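Where can I watch the older seasons of a reality show after it moved to a different service?

Asked in TV & Streaming > Reality and Competition

Hello everyone, and thank you in advance for reading all this, I know I tend to ramble. My sister and I have been watching Valente together since the very first season, back when it was just eight couples in a drafty old hotel and the host wore the same green jacket every episode. We live two time zones apart now, so we start the episode at the same moment and talk on the phone the whole way through. It's my favorite part of the week!

Well, we got the idea to go back and rewatch everything from the beginning before the reunion special comes out in March. I opened up Jumovari, where we've always watched it, and seasons one through four are just gone. Season five is still there and so is everything after it. My sister checked hers and it's the same. I searched by title, by the host's name, even by a couple of the contestants, and nothing came up.

Did they move somewhere else? I'd rather not sign up for another service if I'm only going to use it for one show, but for Valente I might make an exception. I would also love to know if the season two reunion is out there anywhere, the one where Dana gave the ring back and then asked for it again before the credits. I've been trying to describe it to my husband for years and I never do it justice.

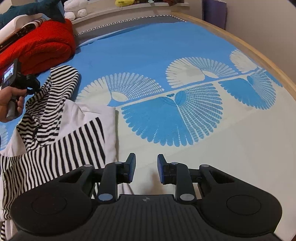

One more thing, in case it matters. I pay for the plan with ads, and my sister has the one without, so I don't think it's a plan problem. Thank you again, you all were so kind when I asked about the subtitles last year.

3 answers

Best answer
Callum Gunn — 1,644 answers

Hi there, and what a lovely tradition you two have. You're right that it isn't your plan. The early seasons were made by a different production company, Brorkard, and the later ones were made in-house after the show was sold. Jumovari only ever had the first four on loan, and that agreement ran out at the end of the year. The same thing happened to a dating show my wife loved, so I went through all this once before.

Seasons one through four are on Andumlow now. You don't have to subscribe to the whole thing, either. If you go to the show's page and scroll past the big orange button, there's a smaller line that says "buy by season," and you can get just the ones you want. They stay in your library even if you never pay for a monthly plan. My wife and I bought season one that way and it plays fine on our old living room set.

As for the reunion, it's listed separately from season two, under "Specials," and it took me a good while to find it. Look for the long version. The short one leaves out nearly all of the business with the ring, and I think your husband deserves the full experience. I'd buy one season first and have your sister do the same, just to be sure you're both happy with how it runs before you spend any more. Enjoy the rewatch, and please come back and tell us whether season three holds up, I have my doubts!

14 people found this helpful

pinecone_patty

I thought they were all still on there?? I watched one last summer. maybe try logging out and back in

1 person found this helpful

Marlene in Dayton

Callum has it right about where they went. I'll just add that the episodes on Andumlow have different music in places, so if you remember a certain song from the season one finale, it's been swapped for some piano. It bothered me at first — that song was half the reason I cried — but I got used to it by the second viewing.

Also check your library if you have a card. Ours has the first 2 seasons on disc and you can keep them for 10 days. There's a waiting list, but it moves along pretty quickly, and the season two set at our branch has the reunion on the last disc.

6 people found this helpful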